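Notes from the open day at Adine

I nearly skipped this one. The Adine open day comes around every March, and last year I stood in line for coffee longer than I stood in any lab. But a reader wrote to ask how people collect practice examples for robot arms, and Adine had put that very thing on the program, so off I went with a notebook and a sandwich (no regrets about the sandwich, I'll get to lunch).

The group I wanted is called Pukton, and they're at the far end of the second floor, past the room with the wind tunnel. They work almost entirely in simulation: a computer-made cabinet, a computer-made arm, and somebody with a controller in hand, opening and closing the cabinet door all morning so that a program can learn from it.

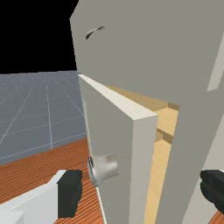 The hand's view of the door and its knob, and then a view across the tabletop to a robot arm.
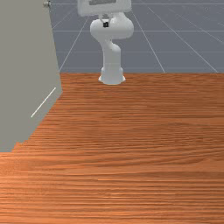

Liviu Surdu was running the station when I got there. He's been with the group for two years and has the calm of someone who explains things to visitors for a living, though he told me he mostly writes the software that sorts the recordings. Each try at the task gets saved as what they call an episode: the pictures, where the arm was, what the person told it to do. The learning program, which they've named Nistor, is then shown the pile and has to work out what to do from the pictures.

I asked how big the pile was. For the cabinet door they want 1000 good episodes, and I must have made a face because he laughed and said that was a small order. A person who knows the controls can get through a lot of them before lunch. A person who doesn't know the controls is me.

Yes, they let visitors try! There was a sign-up sheet, and I was behind a family with two boys who were both, I'm sorry to say, much better than I was. You hold a controller a bit like a flashlight, the arm on the screen follows your hand, and a trigger under your finger closes the gripper. Simple enough. Then you try to get two fingers around a round knob on a door that's already ajar, and your sense of depth just leaves the building. I pushed the door shut. I pushed it shut again. On my third go I got hold of the knob, pulled too fast, and slipped off it - the older boy was very kind about this.

What surprised me was that Liviu didn't want me to do it perfectly. He threw out the attempts where I just shoved the door, fine, but he kept one where I missed the knob, backed off and got it the second time. If every example in the pile is a smooth one, he said, Nistor has no idea what to do after a small mistake, and it makes small mistakes constantly. So my clumsy one went in. I'm absurdly pleased about it.

They also change things between tries. The cabinet shifts and turns a little, and the door starts out open by a different amount. One of the early versions of the task always began with everything in the same spot, and Nistor learned the motion by heart. Move the cabinet over a hand's width and it would reach out confidently and grab air. Liviu has a video of this and plays it for every group, and I'd have gone back to see it a second time if the corridor hadn't been so packed.

I had a list of questions from readers, so I'll put the answers down more or less as I got them.

Why not use a real cabinet? They have one, in another room, and it's used for testing later on. But a real hinge wears and a real knob comes loose, and after each try somebody has to walk over and put the door back. In the simulation you press a key. Also you can leave it running overnight for the checking, which the building manager apparently likes better than an arm swinging around in the dark.

Does what it learns carry over? Sometimes. This is where Wenceslao Gaete came in, who heads the group and had been hovering by the door with a paper cup. Their best version opens the simulated door 73 percent of the time, and he wouldn't give me a number for the real one, only that it was lower and that he'd rather I came back next year. Friction is the hard part, he said. The pictures look different too, but they've gotten somewhere with that by varying the lighting and the colors.

How long is one try? Short. They stop the recording at 30 seconds, and if you haven't opened the door by then it counts as a miss. Mine all felt like ten minutes.

Who does the collecting? Students mostly, paid by the hour, in short shifts. Your wrist gets tired before your brain does. Mine did, anyway, and I only had the thing for almost 15 minutes.

Lunch was in the courtyard, and the soup stand from last year is gone, so bring your own. After that I went down to look at Nultico, the group doing drawer sorting on the ground floor, but their demo had a waiting list and the screen faced the wrong way for anyone over by the wall. I picked up a leaflet. If somebody got in, write to me, I'd like to know whether they record with the same kind of controller or have people move the arm by hand.

Practical things for next time: the parking lot on the north side fills up by ten, the elevator only goes to the second floor, and the sign-up sheet for the Pukton station goes out at nine and was full when I left. Kids are welcome at all of it. Liviu said he'd send me a note when the next batch of training is done, and I'll post whatever he lets me post.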